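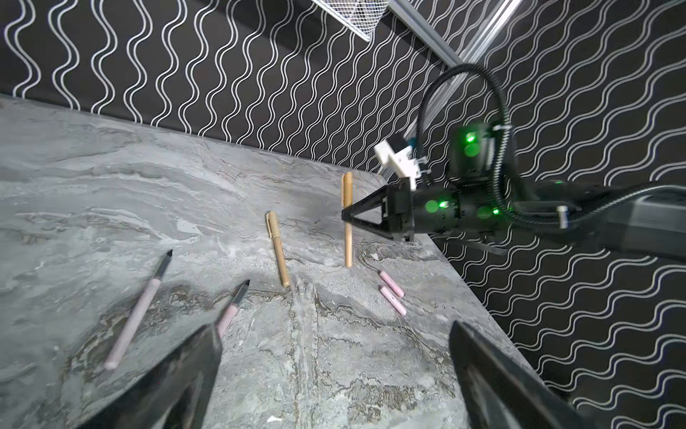 Giving up the car, ten months in

We sold the car in March. It was a grey hatchback, eleven years old, and it had failed its MOT on the rear brakes and a corroded sill. The garage in Destthorpe wanted more to put it right than we would have got for it afterwards, so we took what they offered us for it as it stood and walked to the bus stop.

I said at the time I would write up how it went. A few people have asked since, mostly people in the village who are thinking about their second car, so this is for them. We live in Nollell, which has a shop, a primary school, a pub that opens when it feels like it and one bus route. If you live in a city with trams, none of this will be much use to you.

The bus

The bus is the whole thing, really. It goes from Nollell to Destthorpe by way of Umotville, takes 30 minutes if there are no tractors, and runs every hour until the early evening. The last one back leaves Destthorpe at 6.40. I did not appreciate how much of my life happened after 6.40 until I had to think about it.

In the first month I missed it twice. The first time I paid for a taxi, which hurt. The second time I walked as far as Umotville along the old railway path and got a lift the rest of the way from a neighbour who was coming home from work. It was still light and not raining, so I can't complain, but I set an alarm on my phone now for 6.15 whenever I am in town.

In the mornings the bus is reliable. The 7.50 is full of sixth formers and the one after it is full of people with passes, and if you want a seat to yourself you need the one after that. Keep some coins on you. The card reader has been out of order on and off all winter and not every driver will wave you on.

The food shopping

I thought this would be the hardest part and it has been the easiest. We have a delivery every fortnight for the heavy and boring things: tins, flour, cat litter, washing powder. Everything else I carry home in a rucksack or buy at the village shop. The shop costs more per item, but I come out with what I went in for. When we had the car I would drive to the big supermarket for milk and come back with a paddling pool.

Potatoes are a nuisance. A big sack used to last us well into the next month and I am not going to haul one up the hill. I buy them loose now and we eat more rice.

The bicycle

I bought a second-hand bike in April, a Hoekstra with a step-through frame and a chain case that covers everything. It is very heavy. It has a rack on the back that would hold a small pig. The previous owner had kept it in a dry garage and hardly ridden it, and all it needed was tyres and a new saddle.

I am not a natural cyclist and I am not fast. The road to Umotville is fine. The road beyond it, down towards the bypass, is not fine, and I have stopped using it. There is a farm track that cuts the corner off and comes out behind the garden centre, and although it is rough and you have to get off for a gate, I would take it over the lorries any day.

Things I would tell anybody starting out:

Get mudguards that go all the way down.
Panniers are better than a basket for anything over a couple of pounds in weight.
Keep a spare pair of dry socks at work.
Front lights run down faster in the cold, so charge them the night before.

The hills have not got easier. I read a lot of people who said they would. I have got used to getting off and pushing, and that is a different thing.

What it costs

I kept a notebook for the first six months and then lost interest. For the months I have, we spent less than half what the car had been costing us, counting insurance, tax, fuel and the usual repairs. That includes the bike, the bus fares, the delivery charges and the taxis. It also includes hiring a car for a week in August to go to the coast, which was the largest single item by a long way.

We have put most of the difference in a savings account and spent the rest on boots and waterproofs. Good waterproofs are expensive. I bought cheap ones first and regretted it by October.

What I miss

Going to the tip. It sounds silly, but we have had an old mattress leaning against the wall of the spare room since the summer, and the council charges for collection and wants it outside by seven in the morning. I will get round to it.

I miss being able to say yes to things. If someone rings up at five and asks us over to Destthorpe for supper, the answer is now no, unless they will bring us home, and I don't like asking. People are kind and offer, but it changes things slightly.

I also miss singing in the car. You can't do that on the bus.

I don't miss de-icing it, or parking it, or the noise it made over 50. I sleep better in the week before the MOT would have been due.

The winter

January was hard. We had 10 days of ice when the bus didn't come up as far as Nollell and turned round at the Umotville crossroads instead, without much warning on the website. It is a mile and a half from there, downhill one way, and the pavement gives out halfway. I worked at home for most of it. Had either of us needed to be somewhere at a fixed time I think we would have been stuck, and anyone with small children or hospital appointments should weigh that up properly before they sell.

There is a consultation open about the timetable at the moment. They are proposing a later bus home on two evenings a week, in exchange for losing one in the middle of the day. I have filled in the form and said yes. The paper copies are in the library by the door, and they need to be back before the end of the month.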